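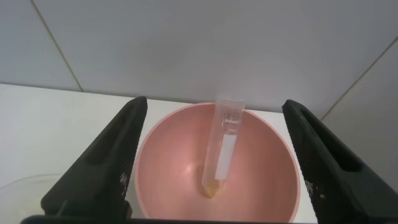 Set the planner's approach height from the bowl rim, never from the tabletop. For a tube leaning in a bowl, have the wrist view confirm both fingers are outside the rim before the last move.

**Clear plastic.** Depth readings go straight through it. Mask the colored liquid first, then fit the tube or cup model upward from there.
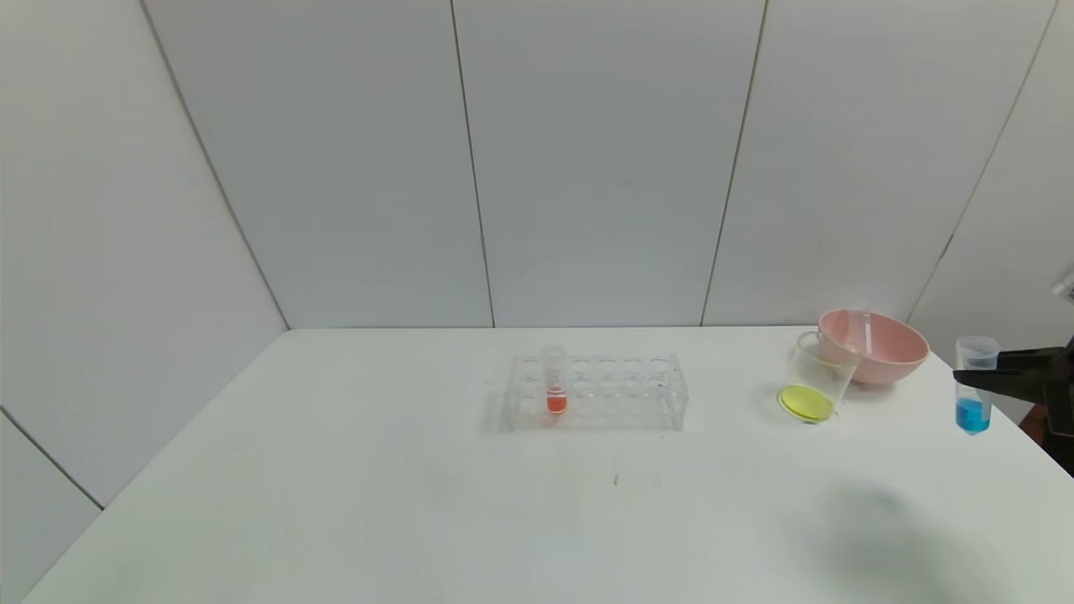
Lower the speed cap to 18 percent whenever the held object is flagged as open. Keep the cap in the Dunholm config file so a restart doesn't clear it.

**Racks.** Store hole positions as offsets from one corner. Re-fit the corner after every place.
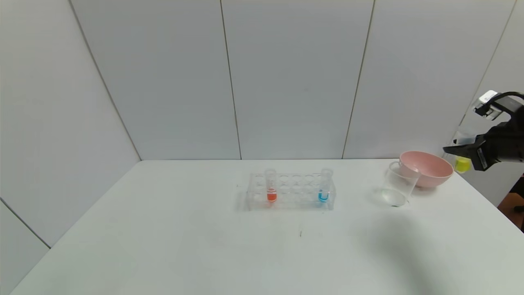
*Sollivham, February*

Changed the planner timeout from 1,000 ms to 2,000 ms. Paths near the back wall need the extra time. Skosance logs go in the shared folder, named by task and then run number. Keep the last 11 and delete the rest.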